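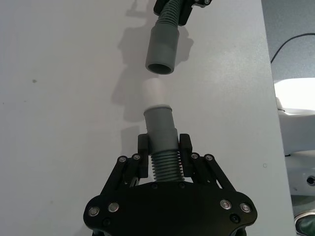 My father believed that every leak in the world begins at a joint. He told me this when I was a child, and he told me again in the year when he came to live with me above the workshop in Drundora. He was already old then, and I had been repairing hoses for Forkix for three years. He did not trust the firm, but he trusted hoses. In the mornings he came down the stairs in his slippers, sat on the stool near the white table and looked at the work. If the two grey ends were in line, the upper cuff open and facing down and the connector standing straight below it with only a small gap between them, he said nothing. If they were not in line, he coughed.

I learned to listen for the cough. It was a short, dry sound, like somebody closing a drawer. I took the pieces apart, cleaned the rim with a cloth and began again. I was forty years old and I had a certificate on the wall, and still I obeyed him.

We received our work in boxes from Gimell, on the other side of the river. There were 34 hoses in a box. Most of them came from cleaning machines, and a few from places we could only guess. My father liked to guess. He would hold a hose to his nose and say "bakery" or "school", and once he said "cinema" with such confidence that I wrote it on the label. The woman at Gimell telephoned to ask what it meant. I told her it was an internal code.

In September he began to make mistakes with the stairs. He did not fall, but he stopped in the middle and stood there with his hand on the wall, as if he waited for somebody to pass. I asked him if he was tired. He said that he was thinking about my mother's kettle. It had been a very good kettle. I did not know what to answer, and so I went up and brought him down by the elbow, and we started the day.

It was in the same month that the hose came which we could not repair. It looked like all the others, grey and ribbed, with a cuff at the end. The label said Majumder, which was the name of a laundry in the old market, and under it someone had written in pencil: "Please, this one first." I put it first. I fitted a new connector, closed the joint and tested it with air, and it leaked. I opened it and closed it again. It leaked again, very little, a sound you could hear only if you held your breath.

My father held his breath. Then he coughed.

"It is in line," I said.

"Yes."

"Then why do you cough?"

He thought about this for a long time. "I have a cold," he said.

We worked on it for the whole afternoon. I changed the connector, and then I changed it once more. He asked for his glasses, and later for his other glasses. He turned the cuff in his fingers very slowly and read it with his thumb, all around the rim, and I saw that his thumb was shaking. I looked out of the window until he had finished. A boy was trying to carry a bicycle up the steps of the post office, and I watched him as if I had money on it.

"Here," said my father.

I put my thumb where his had been. I felt nothing. I said that I felt it.

He was pleased, and he went up to sleep before supper. I stayed below with the lamp. I took the hose and tried to find the place again, with the thumb, then with the little finger, then with my tongue, which is how he had taught me to find a crack in a cup. It was perfectly smooth. I could have sent it back with a note. The firm paid for 100 hoses at a time, and they allowed us to return two of them without a reason. I had never used this permission. I do not know why I did not want to use it that night, when it would have been so easy.

Instead I walked to the old market. The laundry was still open. There was steam on the glass and one man inside, folding sheets alone, which is hard work for one man. I told him that I had his hose and that it was not ready. He asked if I had come on foot only to say this. I said yes. He looked at me, and then he gave me two corners of a sheet.

We folded for about an hour. It is a strange thing to do with a stranger. You walk towards each other, your hands meet, you give him your corners and you go back for the fold. He did not talk much. He told me that his wife had written on the label, because the old hose made a whistle and the whistle kept her company when he was out with the deliveries, but now it had become so loud that the neighbours complained. She wanted it to be repaired, but not too well.

"She did not know how to write this," he said. "There is not enough space on the label."

I went home along the river. The light was on in the workshop, although I was sure I had turned it off. My father was sitting on his stool, in his coat, with one shoe and one slipper. The Majumder hose was in front of him, and he was bending over it with his good ear.

"It leaks," he said.

"I know. They want it like this."

I expected him to be angry. He had sent back whole boxes in his life for less. He once made a foreman cry, according to my mother, who told it with some pride. But he only put his hand on the hose and asked me to give it air again, a little, and I did. We heard it, very thin, one note. He moved the cuff a small turn to the left and the note went down. He moved it to the right and it went up.

"Which one was hers?" he asked.

I said I had forgotten to ask.

"Then you have to go again tomorrow," he said. He took off his coat and gave it to me, and I hung it on the hook beside mine. He found a pencil, and on the back of the label he wrote in his careful capital letters: NOT FINISHED. After that he asked if there was soup.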